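Irko Filtbridge single-cup filter stand

Home > Coffee and tea > Filter stands

Price: £20
Weight: 378 g
Widest rim it will span: 83 mm
Material: stainless steel, brushed
In stock at Polham
Page updated 2019-08-25

The Filtbridge is a flat steel bridge that sits across the top of a mug and holds a paper filter over it. You put a filter in the ring, add ground coffee, pour hot water on and wait. When the water has gone through you lift the bridge off and put it on a saucer or in the sink.

There is no jug, no plunger and no plastic part. It makes one cup at a time and is meant for people who drink one cup at a time. If you regularly make coffee for a table of people, look at the larger stands further down the Coffee and tea section, or at a cafetiere.

What you get

One Filtbridge, in one piece with the ring welded on.
One packet of 20 Paisan unbleached cone papers.
A folded card with the instructions in English and German.

There is no scoop. Earlier boxes had one, and the drawing on the side of the carton still shows it. Irko will change the carton when the present stock of printed card runs out. If you need a scoop, any level dessertspoon will do for measuring.

Which mugs it fits

Measure the outside of the rim, from edge to edge, at the widest point. Anything up to 83 mm is fine. The four feet on the underside are turned down slightly so that they catch the outer edge, and on a very small cup they will sit well outside it. The bridge then rests on its flat middle part instead. It is stable enough like that for pouring, but go gently with the kettle.

Rims that dip or flare are more of a problem. A tulip-shaped cup with a thin flared lip lets the feet slide, and we don't recommend it. Enamel camping mugs usually have a rolled edge and work well. Double-walled glasses work if the rim is flat. Travel mugs are a mixed lot, and the only way to be sure is to measure. Take the lid off first, and check that the thread for the lid doesn't stop the feet from sitting down properly. 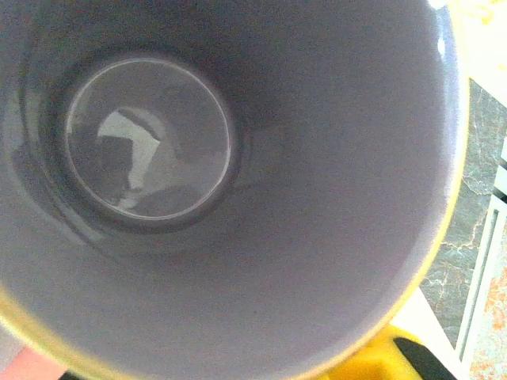

Depth matters as well as width. The tip of the paper cone hangs below the ring, and in a shallow cup it will end up standing in the coffee before you have finished pouring. Once that happens the flow slows down and the last of the water takes a long time to come through. A standard breakfast mug has enough room. An espresso cup or a low, wide cappuccino cup hasn't.

How to use it

Fold the paper along both seams, one forwards and one back, and open it into a cone. Put it in the ring and press it against the steel so that it stands up by itself. Rinse it with a little hot water if you notice a papery taste. Some people do and some don't. Tip the rinsing water away before you go on.

Put the coffee in and shake it level. A medium grind is right, something like coarse sand. The ready-ground coffee sold for filter machines is suitable. Coffee ground for espresso is too fine and will clog the paper.

Pour in just enough water to wet the grounds and leave it for half a minute. Then pour the rest slowly, in a thin stream, keeping to the middle. Pouring down the sides sends water between the paper and the ring without going through much coffee, and the cup tastes thin.

Lift the bridge off by the two tabs at the ends. The ring itself gets hot, the tabs less so. Hold it over the mug for a moment to let the last drops fall.

You can't see the level in the mug very well while the bridge is on. The simplest way round it is to measure the water first. Fill the mug you are going to use with cold water, to the height you like, and put that in the kettle. The grounds will hold some back, so there is no danger of it coming over the top.

Using it for tea

Loose tea can be made with the same papers, but it isn't what the Filtbridge was designed for. Water runs through the cone faster than most teas like. Green tea comes out pale and rather nice, black tea comes out weak. For loose tea we would suggest one of the basket infusers -- they cost less and do the job better.

It does work well as a strainer. If you brew tea loose in a pot, set the bridge over the cup without a paper and drop a small round sieve into the ring. The Irko tea sieve is the right size and is sold separately.

Cleaning

The Filtbridge can go in the dishwasher, in either rack. By hand, use washing-up liquid and a soft brush. Coffee oil builds up in the corner where the ring meets the bridge, and it is worth getting the brush into that corner each time. If it has been left and gone brown, soak the whole thing overnight in warm water with a spoonful of bicarbonate of soda.

Don't use wire wool. It takes off the brushed finish and leaves bright scratches that won't polish out. Limescale comes off with white vinegar. Rinse afterwards.

The used paper and grounds can go on the compost heap together. Let them drain first or they will drip all the way down the garden.

Papers

The ring takes the small size of cone paper, which most supermarkets sell. The Paisan papers supplied are slightly heavier than the usual sort and give a slower, clearer cup. We sell them in refill packets. Pleated basket papers, the flat-bottomed kind, will not stay up in the ring.

Reusable cloth cones can be used if they have a stiff edge. Metal mesh cones are generally too wide at the top and perch on the ring without going down into it. We have tried a few at the Polham shop and haven't found one we would be happy to sell alongside.

Changes from the first version

The first Filtbridge had straight feet and a slightly narrower ring. Irko altered both last October. The old one was apt to creep sideways if the kettle spout touched it, and the turned-down feet have mostly put a stop to that. If you have an old one and are happy with it there is no need to replace it, and the same papers fit both.

The new one is heavier. That makes it steadier on the mug, but it is something to think about if you meant to carry it in a rucksack.
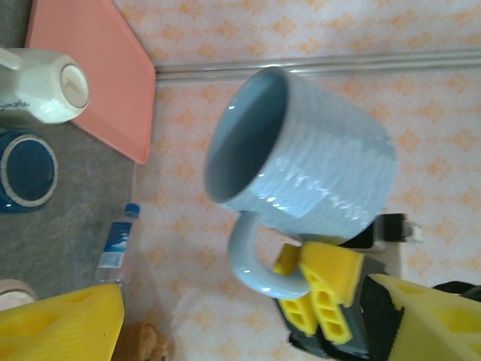 Surachet Thongsuk wrote to us that he has used his every morning since the spring and would buy it again, but that he finds the instructions too cautious about the grind. He goes a step finer than the card says, uses a little less coffee, and gets a stronger cup for it. It takes longer to run through, he says, and he makes his toast in the meantime. His one complaint is the tabs, which he would like to be a few millimetres longer.

We have passed the point about the tabs on to Irko. As for the grind, by all means try it. The card is written for ready-ground coffee, and anyone with a grinder at home has more room to experiment. Change one thing at a time, and if the water stands in the cone without moving, you have gone too far.

Delivery and returns

Orders are sent from Polham by second-class post unless you choose otherwise at the checkout. The Filtbridge goes through a letterbox in its carton -- with a packet of refill papers added it usually won't, so someone will need to be in.

Unused items can be returned in the original carton. If a weld fails or a foot bends in ordinary use, send us a photograph of the fault and we will replace the stand. You needn't post the old one back.

Also in this section

Paisan cone papers, refill packet
Irko tea sieve, round
Irko two-cup stand
Stiff brush for coffee equipment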